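Skenmont open afternoon: what 634 tries at a cup look like

I went up to Skenmont in October with low expectations. The invitation promised "machines that learn the way people do," and I have sat through enough of those talks to bring a sandwich. Stelmakh, the company that runs the place, had opened its recording rooms to visitors for the afternoon. We were let in 6 at a time.

The talk came first and was too long. A slide had a child stacking blocks, then an arm stacking blocks, and we were left to draw the connection. The rooms were better. In each one an operator steers an arm through a small job, the whole thing is saved, and then it gets done again. Every saved run is an example. The learning system, called Senik, is later trained on the pile.

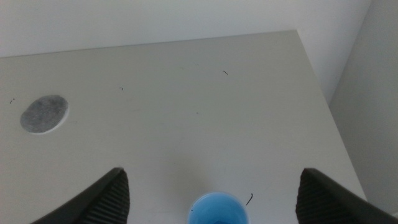 Wrist camera view at one of the cup stations, fingers open on either side of the cup.

The station I stayed at had collected 634 examples, we were told, and 69 had been thrown out. I asked what gets an example thrown out. The answer was that the operator decides, and a second person looks over the doubtful ones. I asked whether there was a written rule. There was "a shared understanding." I would want that on paper before I believed any success rate that came out of it.

My other complaint is with the surroundings. A pale table, bare white walls and one light blue cup make an easy picture to learn from. My kitchen has never looked like that. The wrist view does pick up stray bits of dark fiber on the tabletop, and I was oddly glad of them, as they were the nearest thing to ordinary life in it. Stelmakh says a second site at Dernden will record in furnished rooms. No opening date was given.

In fairness, the operators were good company and did not oversell anything. One told me the hard part is staying a little bit sloppy, so the examples don't all come out the same. I learned more from that remark than from the talk.

Parking is free but the walk from the lot is uphill. Coffee ran out by 2.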